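3.2 Gathering the examples

We collected 1308 examples at the Pevcombe kitchen, all driven by hand. Shinji Fukuda did most of the driving and all of the sighing. We threw out 224, chiefly for dithering. 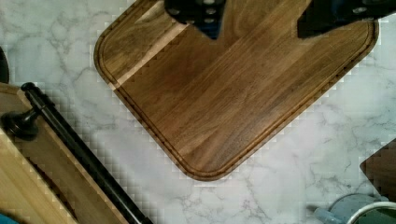
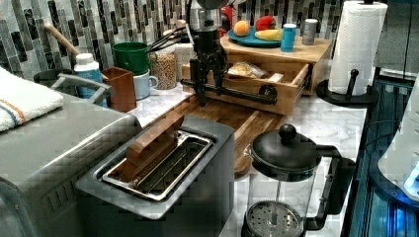

Figure 4. The arm at the marble counter.

Of the remainder, 80 were held back for testing. Early in February we had hoped that one good driver would be enough. The learner copied his hesitations faithfully, so a second was trained.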